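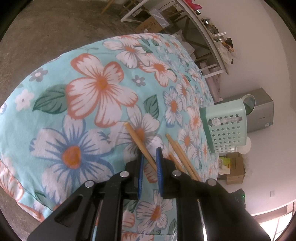

Bedding Notes: Covers, Inserts and the Wash Cycle

Home | Back Issues | Members | Suppliers | Contact

Several members wrote in after the last issue asking for one place where the bedding guidance is written down. The item below replaces the two older sheets on duvets and the half page on mattress pads. It applies to member houses that do their own laundry. Houses that send linen out should read only the sections on inserts and storage.

Terms

A cover is the washable fabric envelope. An insert is the filled part that goes inside it. Some suppliers use "duvet" for one and some for the other, and the Gistungate order form uses it for both on the same page. Read the item code before ordering. Codes ending in C are covers. Codes ending in N are inserts. Finbarr Egan ordered a full set of inserts last fall when he wanted covers, and the return took 29 days.

Cover fabric

Most member houses use plain-weave cotton or a cotton and polyester blend. Cotton breathes better and takes longer to dry. The blend dries faster, wrinkles less, and pills along the fold lines after heavy use. Neither is wrong. The choice usually comes down to dryer capacity. A house with one domestic dryer and changeovers every day will have trouble keeping up with all-cotton covers in wet weather.

Thread count is a poor guide. Past a certain point the number is raised by counting the plies in each yarn separately, and the cloth itself is no finer. Fabric weight and weave tell you more. Ask the supplier for the weight per square yard and a washed sample. A supplier who cannot provide either is probably reselling.

White covers can be bleached and can be mixed between rooms. Prints hide small marks and cannot be bleached. Pale grounds with a large print, the turquoise floral type for example, fall between the two: the ground shows a stain nearly as well as white does, and the print will lose color if the stain is treated with chlorine. Use an oxygen-based product on these and test it on the inside of the button flap. Keep printed covers in pairs for twin rooms and wash the pair together every time, even if only one has been slept under. A pair washed separately will fade at different rates and will not match by the end of the season.

Closures

Buttons survive the dryer. Snaps survive the dryer but pull out of thin fabric. Zippers are quick to use and fail at the slider, and a failed slider on a cover is seldom worth replacing. Ties look tidy in a catalog and come undone in bed. The Dundix line has recently moved from buttons to a plastic snap. We have three reports of snaps pulling through and one of no trouble at all, from a house that irons its covers and therefore handles them more gently. More reports would be useful.

Corner loops inside the cover are worth paying for. Without them the insert slides to the foot of the bed within a few nights and the guest decides the duvet is too thin. If your covers have no loops, twill tape can be sewn into the two top corners. Sew through the seam allowance only.

Insert fill

Down and feather inserts are warm for their weight and last longest when looked after. They must be dried completely. A down insert that feels dry on the outside can hold water in the middle for a long time, and the smell afterward does not come out. Polyester inserts dry easily, cost less, and flatten. Wool inserts regulate temperature well and most cannot be machine washed at all, which limits their use in a guest room.

For houses near the coast we suggest two light inserts per bed over a single heavy one. They can be used together in winter and separately in summer, and each fits in a domestic machine. A single heavy insert in a king size usually does not fit, even in machines sold as large capacity. A drum packed tight will not rinse.

Allergies are raised often. Guests who report a down allergy are frequently reacting to dust mites, which live in any fill. Keep at least one polyester insert and one set of polyester pillows wrapped and ready, and do not argue the point with the guest.

Washing

Shake covers out before loading. Turn them inside out, button them, and load no more than one king or two twin covers with the sheets from the same bed. An unbuttoned cover collects everything else in the load into one of its corners. If you have had this happen, you will know that the ball in the corner comes out of the machine dirty and comes out of the dryer wet.

Hot wash for whites, at 140 degrees Fahrenheit or above where the label allows. Warm wash for prints. Mites are killed at a sustained 130 degrees, so a warm wash will not do it. For prints, the dryer has to do that work. Run it on the highest setting the label permits and do not cut the cycle short.

Use less detergent than the box suggests if your water is soft. Residue builds up in the cloth, makes it stiff, and holds body oil. To check, put a clean dry cover through a warm cycle with no detergent and look through the door during the first few minutes. Suds mean residue. Repeat with no detergent until the water stays clear, then cut the dose by a third.

Fabric softener should not be used on covers or sheets. It coats the fiber and reduces absorbency. It also leaves a film in the dryer that can interfere with the moisture sensor. Houses that like the scent can put a sachet in the linen closet.

Inserts do not need washing at every changeover if the cover is intact and a top sheet is used. Twice a year is enough for most rooms, plus any time there is a spill. Spot clean small marks by pushing the fill away from the area, clamping the fabric with a clothespin, and washing only the shell.

Drying and folding

Remove covers from the dryer slightly damp if they are to be ironed and fully dry if they are not. Snap each one once by the top corners and lay it flat. Fold in thirds lengthwise, then in thirds again. Covers folded while hot keep the crease.

Arnardóttir hangs hers over a double line, open end down, and reports that they need no ironing. This takes a long line. It also takes a yard that faces away from the road.

Putting the insert in

The roll method is faster for one person and the shake method is faster for two. For the roll method, lay the cover inside out on the mattress with the opening at the foot, place the insert on top, tie the corners, roll both together from the head, turn the opening over the ends of the roll, and unroll. New staff pick it up after a few beds. The printed instruction card that Mama drew for her own house is still the clearest version we have, and copies are in the members' folder.

Storage

Store inserts dry, loose, and in cotton bags. Vacuum bags save space and damage down. Polyester tolerates them for a few months. Off the floor, not against an outside wall. Rotate stock by writing the purchase month on the label in laundry marker, for instance September, followed by the last two digits of the year.

Replacement

The figures we hold are from one member's linen book and should be treated as such. Her cotton covers averaged 263 washes before the first one was pulled for wear at the fold. Blend covers lasted longer and were pulled for appearance. Pillowcases went sooner, as they always do. Pulled covers make good dust sheets and mattress underlays, and the buttons can be saved.

Group order

The next combined order closes 17/06/2018. The minimum is 21 pieces per item code across all houses, so a house needing only two or three can still join. Send the code, size, color and quantity on the usual form. Forms without an item code will be sent back. Sizes are mattress sizes, measured with the pad on.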